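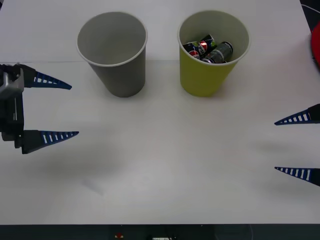
Thu 1 February. Bench 2, Londstead. Ifor on the leader arms, me on the recorder.

Task: move the small drink cans from the yellow cup to the grey cup, one can at a time, both arms available. Cups start side by side at the back of the table. Operator picks which arm goes in. Episode ends when the last can is across and both grippers are back out front with the fingers open.

Target was 28 episodes for the day. We kept 14. The rest of the morning went to the left leader arm, which was dropping off the bus whenever the elbow went past its soft limit. Swapped the Gajewski cable for the spare and it held after that. Old cable is in the red bin with tape on it, don't put it back.

Notes from driving

Going straight down on a can is bad. The fingertips spread as they close and push the cup over. Ifor had better luck coming in at a slant, pinching the can up near its rim and lifting slowly. If the cup starts to walk, hold the outside of it with the other gripper. Right arm holding and left arm reaching across is awkward for the operator but the recordings looked clean.

Don't correct a bad grasp in mid-air. Put the can back in the cup, open, go again. Last August we let people fiddle and the trained policy learned to fiddle.

Release height matters too. Anything dropped from above the rim of the grey cup went in the reject folder.

Wrist views

Checked both streams at the 500-frame mark of each episode. No dropped frames. Exposure is fixed now, so leave auto off in the Fikine panel. The blue fingers come up sharp and things at the back of the table are softer, good enough for training. There's a bit of fibre or hair on the white top in one view, and a faint smudge. Wipe down before the next set.

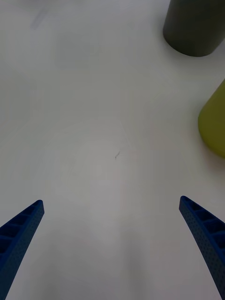
To do

- Rerun the episodes we lost, same cup positions
- Then swap the cups left for right and do a second batch
- Cosimo to trim the idle time at the start of each file
- Move the session from the local drive to Drodanano, folder 3319
- Ask about a second spare cable

Londstead Robotics Workshop | Contact: Ifor Pritchard, bench 2 | © Londstead | Back to top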